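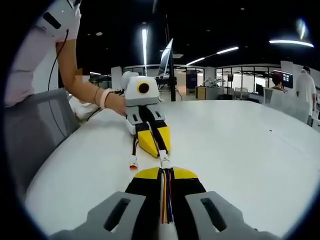

February, 6.40 in the morning

I slept badly again and so I am writing before the kettle is ready. The wind came off the river all night and something on the neighbour's roof was knocking. When I finally gave up and went to the window, the street was white to the second step and the plough had passed only on the other side.

Yesterday I took the bus to Umthorpe for my swimming. I promised myself in the autumn that I would learn to swim properly before my birthday, when I will be 52, and I think I will almost keep this promise. In my childhood we had a lake, but we only stood in it. Our mothers did not swim and their mothers did not swim, and the lake was for washing carpets and for keeping the melons cool. I can still smell the carpets. So I am in lane 2 at the Umthorpe pool, with the other adults who are afraid, and we are very polite to each other. When two persons meet in the middle, both stop and apologize, and then both have water in the mouth.

I managed 19 lengths, with rests. The teacher says that I hold my breath as if somebody is going to steal it. She wants me to breathe out under the water, slowly, like humming. I practised the humming on the bus home and a boy looked at me. My shoulders hurt today, but it is a good kind of hurting, and the left one less than last week.

After the pool I was so hungry that I bought a cheese bun and also a second cheese bun. Then I stopped at Harries for the grey wool. They had only one ball from the same dye lot, and I need three for the sleeves. The woman offered to telephone the Pravton shop, and there they have plenty, but a different lot, slightly more blue. I took the one ball and said I would think. What is there to think? I can make the cuffs in another colour. A dark green perhaps, and then the collar must be green too, or it will look like I ran out of wool.

My sister wrote in the evening. She wants to know if I am coming in summer and she sent a picture of the apricot tree, which is older than both of us and leaning on a pole now. I did not answer yet. The ticket is expensive, and I have saved for something else, for the kitchen floor, which lifts near the door and catches the foot. I have 3,000 dollars put away for it. I asked two men for prices last month and one of them never came. The other one came, walked up and down in his boots, said "hmm" in a way I did not like, and left his pencil on my counter. It is a good pencil. I wrote the shopping list with it.

If I go in June, the floor waits one more year. If I do the floor, the tree maybe does not wait. I wrote both sentences on the back of an envelope to see how they look, and then I turned the envelope over and put it under the sugar.

Later. The plough came back at half past eight and pushed everything against the gate, so I had to dig it out twice. The postman said that in Ulbridge the school is closed and the road is bad as far as the bridge. He gave me the seed catalogue, and I read it standing up in my coat. They have the long white radish this year, which I could never find here. My father ate it with salt and black bread, very thin slices, and he cut them toward his thumb, which frightened me. I marked the page. I marked also a bean, only for its name.

For supper there is the soup from yesterday, it needs more dill. I should wash my bathing suit by hand, because the chlorine makes the straps loose, and hang it in the bathroom and not on the radiator. I must also return the library book. I am on page forty and I do not care for anybody in it.

The knocking on the roof has stopped. I wrote to my sister and asked how much fruit there was last year.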